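Endale Home & Kitchen Help
Community questions > Water and plumbing

White chalky film on everything since we moved. Do I need a softener?

Asked in February · 1,576 views

We moved out to a house on a well last fall and I'm losing the fight with the water. Glasses come out cloudy, the kettle has a crust in the bottom, and the shower door looks frosted. I bought a Hillex test kit and it says 13 grains per gallon, which the color chart puts in the "very hard" band. The guy who came out quoted me for a full Plastlow softener and it was a lot more than I was expecting. Is there anything cheaper I can try first? There are two of us plus a dog, one bathroom, electric water heater. I wash most things by hand and let them drip on the rack.
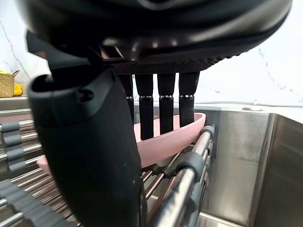

Is hard water bad for us to drink in the meantime?
For most people it's fine to drink. Hardness is mostly calcium and magnesium, and the trouble it makes is for your pipes, heater and glassware. A well should still get a separate lab test for bacteria and nitrates, and a hardness kit won't tell you a thing about those.

3 answers

Answer 1 (accepted)

Oh, I love this question, I spent a whole winter on exactly this! 13 grains is hard, no way around it, but you can make life a lot nicer before you spend big money.

Start with plain white vinegar. Fill the kettle halfway with equal parts vinegar and water, bring it to a boil, turn it off and let it sit for an hour. The crust should mostly wipe out. Rinse it really well and boil one pot of clean water to throw away, or your tea will taste like salad. For the shower head, tie a sandwich bag of vinegar around it overnight (check the finish first, some fancy coatings don't like acid). Shower door: warm vinegar in a spray bottle, let it sit, wipe, rinse, then use a squeegee after every shower. The squeegee is the real hero — mine cost next to nothing and I get weirdly happy using it.

For glasses, a short soak in a dishpan with a good splash of vinegar, then a hot rinse, then dry them with a towel right away. Air drying is what leaves the spots. The water goes and the minerals stay behind. If the glass is still cloudy after a vinegar soak it may be etched, and sadly that doesn't come off.

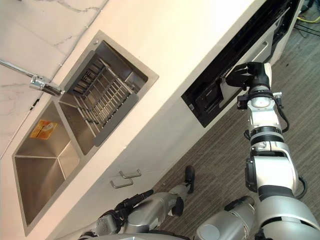 Then think about the water heater, because that's where hard water costs you. Scale settles in the bottom of the tank and coats the lower element. Flushing it once a year helps a ton. Turn off the breaker, shut the cold supply, let the water cool down, hook a garden hose to the drain valve and open a hot tap upstairs to let air in. Mine ran out like milk the first time, and I was thrilled! Make sure the tank is completely full again before the breaker goes back on or you'll burn out the element.

If you do all that and still hate your water, get a softener, but get more than one quote. You may not need the size they're pushing on you.

Answer 2

We have a Lustico softener, going on 6 years, and I'd never go back. Towels are soft, soap lathers up like crazy. Salt is the only chore. Get your iron tested too before you buy — well water with iron in it can gum up the resin, and then you want a filter ahead of the softener. Leave the outside spigots off the softened line if you can, the garden doesn't want the salt.

Answer 3

magnets!! clip them on the pipe, my brother in law swears by it

Comment on Answer 3: I tried those for a year and my test strips read the same before and after. Save your money for vinegar.

Comment from asker: Did the kettle and the shower head last night and wow. Going to flush the heater next, then get a second quote. Thank you all so much!

Comment on Answer 1: what did you do about the drain valve? mine is plastic and I'm scared to touch it

Reply: Mine was plastic too. Turn it slow and have a hose cap handy in case it drips after.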